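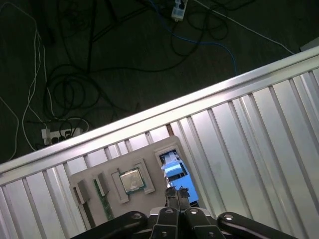 Opinion > Workplace Automation > Safety and Standards

A Stop That Does Not Stop Is a Management Failure

In October, a robot cell at the Tondside assembly training center continued to move for 3 seconds after an operator pressed the stop button. The arm was seating a processor in a practice tray at the time. The operator was not hurt. The tray was pushed out of position, one gripper finger was bent, and the cell was back in service the next morning with a new finger and a signed work order.

The work order is the subject of this essay. It records the bent finger, the part that replaced it and the time spent. It does not record the delay. The operator reported the delay verbally to the shift desk, and the shift desk treated it as a matter of impression. It was confirmed only when the same cell did the same thing 8 shifts later, on this occasion in front of an inspector from Sotomayor, the firm that holds the maintenance contract.

The cause, as set out in the report Sotomayor later supplied, was ordinary. The stop button had been wired to the controller as a request for the program to pause. It should have been wired into the safety circuit that removes power from the joints. A pause request waits its turn. When the controller was occupied with a force-guided insertion, it finished that step before it looked at the request. On most days the wait was too short to notice. During the slow final press of a chip into its socket, it was long enough to matter.

It has been suggested in the months since that the fault belongs to the installer. In a narrow sense it does. The cell was moved from Etville to Tondside when the Etville workshop closed, and the button was reconnected by people working from a drawing that had been revised without a new revision number. An installer should test a stop under load and in motion. This one was tested with the arm at rest, where a pause and a true stop look exactly alike.

Responsibility does not end with the installer, however. The center accepted the cell. It held a commissioning checklist with a line reading "E-stop functional," and a box beside that line, and the box was checked. A line of this sort asks very little. It does not say in which mode the stop is to be tried, at what speed, with what load in the gripper, or what result counts as a pass. A conscientious technician and a careless one would both check the box and neither would be lying.

The defense most often heard is that small cells of this kind are low in risk. The arms are light, the speeds are modest, and the parts being handled are memory modules and processors. This publication does not dispute that a small arm does less harm than a large one. It disputes the conclusion drawn. Low force has become a reason for low attention, and people now work far closer to these machines than they would ever be permitted to work beside a welding robot. They reach in to straighten a part. They lean over the rail to free a cord. Their trust in the button is complete, and they have been trained to place it there.

There is also the matter of surroundings. Bench cells are often installed as if they were office equipment. Power strips are laid on the floor, supply cords and signal cables share the same path, and labels are applied when time allows. The Sotomayor report noted that the stop circuit at Tondside could not be traced by eye from the button to the cabinet. Tracing it required 4 hours and the disconnection of equipment that had no part in the fault. A safety circuit that cannot be followed cannot be checked in the course of ordinary work, and in practice it will not be.

The review body at Wakemness, which oversees training sites in the region, is now considering whether to change its acceptance rules. Its draft would require a stop test only on cells above a certain payload. The draft should be amended before adoption. Payload is the wrong threshold. The proper question is whether a person is expected to place a hand inside the reach of the arm while power is present. Where the answer is yes, the stop should be tested in motion, during the slowest and most guarded step of the program, and the stopping time should be written down as a number. The test should be repeated whenever a cell is moved or rewired.

Objections on grounds of cost deserve a fair hearing. A center with many cells would lose production or teaching time to each test, and Wakemness has been told that the burden would fall hardest on small sites. The equipment required is modest, though, and a timed stop can be carried out during a normal tool change. The bent finger, the lost shifts and the contractor's visit were paid for without any comparable debate.

The reporting rule needs attention as well. An operator who says that a machine stopped late has made a safety report, whether or not a form was completed. The shift desk at Tondside had no place to enter such a statement except under damaged parts, and so damaged parts are what it entered. The center has since added a separate entry to its log. Other sites should do the same without waiting for the Wakemness decision.

Comments (3)

benchtech_r
We had a pause wired as a stop on two cells and found it by accident. Test it mid-insertion. Ours passed every time at idle.

Quietshift
Agree on the payload point. I disagree that a tool change leaves enough time, at least on our line. You need the arm loaded and the log open, and that is a separate job.

mrs_ohm
What was the revision problem with the drawing? Same number on two different sheets? We have a cabinet full of those, and I would like to know which terminals to look at first.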